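"We Must Defend With Eleven Players"

Skunar go into the second round of the Lokura Cup in October with one win and one draw, and their coach is satisfied with half of that. Wolfram Wegener received me in his small office at 8 in the morning, before the first training. He had already watched the whole draw against Barros again.

"The first game was good, I can say this without problem," he told me. "We scored early, and then we had the patience to keep the ball. Against Barros we scored early too, but after this we wanted to play like a team that is already champion. This is dangerous in handball."

Barros came back from four goals down in the second half. Wegener took one timeout, and many supporters wrote later that he took it too late. He does not agree completely.

"I wanted that the players find the solution themselves. Maybe I waited 2 minutes too long. When you are on the bench, you think the next attack will be the good one."

The big question in the club is the left back position. Henrik Janssen, who is captain for three seasons now, hurt his shoulder in the summer and plays only in attack. In the last game he was on the court for less than half of the time.

"Henrik is not happy, and I would be worried if he was happy," Wegener said. "He made 660 goals for this club. But I need him in spring also, so we go step by step."

Janssen himself was more relaxed when I met him in the corridor. "The shoulder is fine for 50 throws in training. After that I feel it," he said. "The young ones are running for me – I will pay them back."

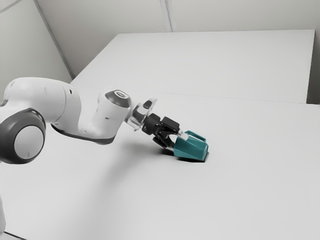

Who will start in goal against Pesteo?

Wegener has decided for the younger goalkeeper, who came in against Barros for the last quarter of an hour and stopped two penalties. "He earned it. The other one knows it since yesterday, and he took it like a sportsman."

Pesteo are the only team in the group with two wins. They play very fast after losing a goal, and their wings are perhaps the best in the competition. Wegener has prepared a deeper defense than usual, and he hopes that the home crowd will help. The hall has 1,000 seats and the club has sold all of them.

"Pesteo will run, we know this," he said, and stood up to look for his whistle. "If we lose the ball, I want to see six backs running home, and nobody who is talking with the referee."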